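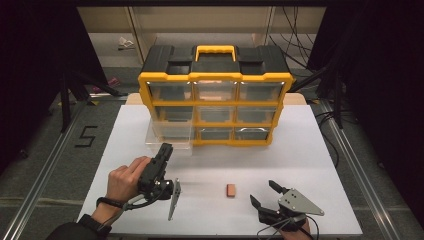 Paula Tănase has been famous three times, which by the standards of reality television makes her a dynasty. The first time she was the one who walked off "Gallegos" in the middle of a dinner nobody was eating. The second time she was the one who came back to "Gallegos" as a surprise guest, to a dinner that was also left on the plates. The third time is now, and it involves a podcast. Celebrity gossip used to be a pile. You threw everything in and the biggest scandal floated up. Now it's sorted as neatly as a parts organizer with nine clear drawers, three rows of three: feuds in one, breakups in the next, apologies filed somewhere along the bottom. Paula is the drawer that has been left pulled out. You can't walk by without looking in.

The podcast is called "Walar." I have asked what that means and been told, by two people on her team, that it's a feeling. In its fourth episode, Paula spent over 21 minutes on the subject of her former co-star and former best friend Delia Ursu, whom she did not name. She called her "a certain person with a certain fragrance." Delia has a fragrance. It's called Retel, it comes in a bottle shaped like a knee, and by lunchtime it was sold out.

I want to be fair to Delia, who has been through a lot, most of it on camera. She answered the way stars answer now, with a gray square and a paragraph. The paragraph thanked her fans for respecting her silence and then went on for 600 words. It mentioned healing twice and her lawyers once. It got 1562 comments before she turned them off, and I read more of them than I'd care to tell my mother. A good number were from people asking about shipping.

What did Paula do to follow up? She cried in a parked car. I don't doubt the tears. I do notice that the light was lovely, and that a tote bag with the podcast logo had been given the passenger seat and, from the look of it, the belt.

The old studios had people for this. If two actresses hated each other, a man in a hat drove over and explained that they didn't, and both went to a premiere arm in arm with their teeth showing. The lying was done by professionals. These days the talent has to do it all alone, from the kitchen, between sponsor reads, and you can see the strain.

And the sponsors are where my sympathy starts to wobble. Both women are currently paid by Jonham, a company that makes a powdered drink for people who feel tired. Paula plugs it right before the part about betrayal. Delia plugs it after the part about healing. When I called to ask whether Jonham was worried about being caught in the middle, a cheerful young man said they were "so proud of both of their journeys" and offered me the mango flavor.

I took the mango. It tastes like a vitamin that has heard of fruit.

There's talk of a reunion special in August, with a long table, a host in a velvet jacket and, I assume, another untouched dinner. Paula says she would never. Delia says she would only do it for the fans. Anybody who has watched these shows can translate that - they're haggling over who gets to walk in second. My money is on Delia, who has the better lawyers, though Paula has always been stronger at the walking out.

I'll be watching, of course. I have already told my sister not to call that night, and she said she wasn't planning to, she'd be watching too.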